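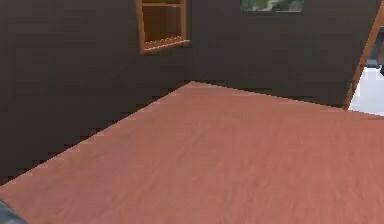 Finished comparing the Storkar and Veres grippers in sim this week. Same arm, same room, same pick list. Posting what I found in a thread so I can link to it later.

Setup first. The arm is our usual one and I left its settings alone. Physics and rendering both run in Trikerach. The only things that changed between runs were the gripper model and the controller.

Storkar is the two-finger parallel one. Flat pads, short stroke, stiff. Veres has curved fingers that close on an arc, so the tips drop toward the surface as they come together. If you don't correct for that, the tips hit the floor before they hit the part.

I ran 500 attempts per gripper. Start poses came from the same seed list, so both grippers got the same approaches to the same items in the same places.

Controllers were the stock position controller and Sotaden, which adds a force limit on closing and slows the last part of the approach. I split the attempts evenly between them.

An attempt counted as good if the item was lifted clear, carried to the drop point and let go without tipping. If it slipped and the gripper caught it again, I still marked it as a fail. Some people would score that differently.

Storkar on the stock controller was fine on anything with flat sides. It was bad on rounded items. The pads touched high on the curve and pushed the thing down and away. I watched a lot of replays and it was nearly always that.

Veres on the stock controller was worse than I expected. Most of the fails were the tip drop I mentioned. The planner thought it had clearance and it didn't.

Fixed that with a height offset that depends on how far open the fingers are. Took an afternoon. I threw out the earlier Veres runs and started over, so the count above is all from after the fix.

With the offset in, Veres beat Storkar on rounded items and lost slightly on thin flat ones. That's about what you'd guess from the finger shape.

Sotaden helped both of them, Storkar more. Slowing down near contact gave the pads time to settle instead of knocking the item. The cost is cycle time, 11 percent longer on average. For our work that's acceptable. On a fast line it might not be.

On to cameras, which took up more of my week than the grippers did.

The view near the wrist moves with the arm, so a small change in approach angle changes what is behind the work surface by a lot. One pose gives you plain dark wall. Turn a little and half the background is a bright room with furniture in it.

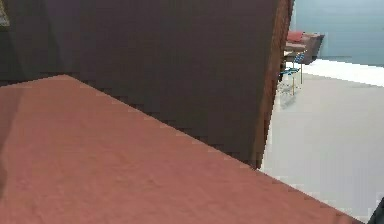 Sim view past the dark panel. Red cushion and blue folding chair in the far room.

The brightness jump matters if you have auto exposure turned on. When a lot of pale floor comes into view, exposure drops and detail goes out of the darker areas. I had it on for the first batch and the detector was losing dark items on certain approaches only.

Locked exposure, reran those approaches, and the misses went away. I now lock it by default and set it from the darkest part of the work area.

I also tried a wider lens setting. You see more of the room and you see the fingers sooner, which is nice for debugging. But the items get smaller in the image and the pose estimates got noisier. I went back to the narrower one.

Jagged edges were the other thing. I had antialiasing off for speed, and long diagonal boundaries come out as stair steps. The edge-based floor fit didn't like that. It would lock on to one step, then jump to the next as the arm moved.

Two ways around it: turn antialiasing on and pay for it in render time, or fit the floor from depth. I fit from depth. The color image can stay rough as long as nothing downstream needs a clean line from it.

Full set took 14 hours on one machine with rendering on. Physics alone is much faster, but then you can't test the camera side at all, and a fair share of my problems came from there.

Next thing I looked at was the arm getting in its own way. With the curved fingers open wide, there's a range of wrist angles where the item is hidden just before contact. Storkar is narrower and hides less.
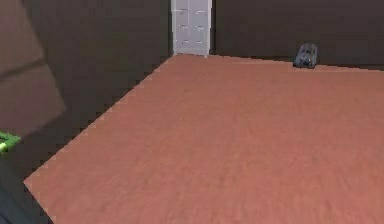
Does it matter if the item is hidden right before contact, when the pose was already good a moment earlier?
It matters if anything moved in between. On the stock controller I hold the last good pose and close on it, and that works for items that stay put. Items that can roll need either a second camera or a slower close with force feedback. Sotaden covers some of those cases but not all of them.

I tested a fixed overhead camera for the hidden cases. It helped Veres quite a bit and did almost nothing for Storkar. If you already have one mounted, use it. I wouldn't buy one only for Storkar.

Settings I ended up with. Storkar: Sotaden on, low force limit, narrow lens, exposure locked. Veres: same, plus the height offset and the overhead camera for anything round.

If I had to pick one for mixed items it would be Veres, with the caveat that it needs more setup. If everything you pick is boxy, Storkar is simpler and there's less to get wrong.

Things I didn't test: wet or oily surfaces, soft items, anything heavier than the small parts in our pick list. Contact friction was the default value the whole time. I wouldn't trust these results for slick plastic.

Also haven't checked any of it on hardware. The Veres offset is the part I trust least outside of sim, because real fingers flex and the model's fingers don't.

Hardware runs start Fri 23 February. Storkar goes first since the mount is already drilled for it. I'll add those numbers to this thread when I have them.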